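Orkilton Bathroom Kit Pilot
Progress report to the Zumeck Fund, November 2018

Where we are

The Fund asked for a plain account of what its money has bought so far, so this report starts with the part that is going badly. We said in July that a simple, ready-made bathroom kit would help people moving into the Orkilton flats settle in faster. We have now put kits into 7 flats. The kits are in use. Whether they have made any difference to how people settle in is a question I can't answer from what we have, and I would be wary of anybody who says they can.

The kit itself is modest. Each flat gets a mug with a handle, a tube of toothpaste, two toothbrushes, soap in a dish, a washcloth and a printed card on where to buy more. The original proposal also listed a shelf caddy. We dropped it after looking at the Orkilton sinks, which have no ledge wide enough for one and no wall space that the landlord will let us drill.

The mug question

More time has gone into the mug than into anything else, and I am not sure it was time well spent. The supplier, Dimitriou, offered us a plain plastic tumbler and a heavier glass mug. The steering group wanted glass on the grounds that it feels less like something out of an institution. I was against it. Glass breaks, bathroom floors in Orkilton are tile, and a person who has just moved in does not need to be picking up slivers on the first morning. The group went with glass anyway.

To be fair to them, it does look better than I thought it would. The amber tint takes the light nicely and the handle gives a wet hand something to hold. It is also heavy enough to stand up with a full tube of toothpaste leaning in it, and the tumbler was not. We tried the tumbler with a full tube and two brushes and it went over more often than it stayed up. I still don't think a good-looking mug is an outcome, and I would ask the Fund not to count it as one.

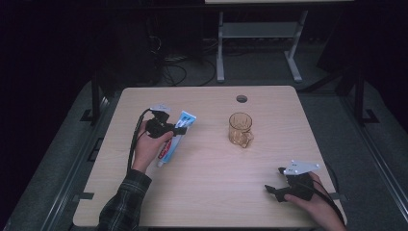
4 min read

Toothpaste and mug, at the table in Cirkham

Fitting the tube to the mug sounds too small to report on, but it caused real trouble. Our first order was for large tubes. They are cheaper by weight, and on paper that settled it. In the mug, a large tube leans hard to one side and takes up the room the brushes need. People solved this by leaving the tube on the edge of the sink, where it fell in. We moved to a smaller tube, and the complaint has mostly gone away. The cost per kit went up, and nobody had budgeted for it.

There is also the matter of which way up the tube goes. The card in the first kits said cap down, so that the paste runs toward the opening. Two households told us the cap end gets grimy sitting in the bottom of a mug, and having looked at one of those mugs, I agree with them. The new card says nothing on the subject. People can work it out.

The faceted sides of the mug need a bottle brush if they are to be kept clean. The kit doesn't have one. I have asked for one to be priced and will report the figure when I have it, but I am not going to recommend adding it until we know whether people are washing the mugs at all.

What people told us

We left a short comment sheet in each flat. The replies are friendly, and I don't put much weight on them. People who have been given something for free tend to say thank you. The more useful remarks were the grudging ones:

"Nice mug, I use it for tea."
"I already had toothpaste."
"The card has the wrong bus on it."

The first of these came up in more than one flat. A mug that has gone to the kitchen is doing somebody some good, but it isn't holding toothbrushes, and our July plan assumed it would be. The bus number has been fixed.

Money

The grant line for kit contents has $200 left in it. That will cover the replacement cards and the changeover to smaller tubes for the flats still to come. It will not cover breakages beyond the spare mugs already in the Cirkham cupboard. Dimitriou has said it will hold its price through the winter. We have that by phone only, and I have asked for it in writing.

The delivery line is overspent. Cirkham to Orkilton is a short drive, but we made it too often because kits were packed as people moved in, one at a time. They should have been packed in a batch. That was our mistake and we are not asking the Fund to make it good.

What happens next

There are 4 flats still to be supplied. They will get the smaller tube, the corrected card and the same glass mug. I would have preferred to send the tumbler to half of them so that we had something to compare, but the tumblers have gone back to Dimitriou.

After that I suggest we stop and look before anyone writes a proposal for a second building. The draft now going around talks about "proven benefits." I have asked for that phrase to come out. We have shown that a mug and a tube of toothpaste can be got into a flat before the tenant arrives, and that the large tube was the wrong one to buy.

The next report will include the breakage log, the price of the bottle brush and the written quote from Dimitriou, if it has come.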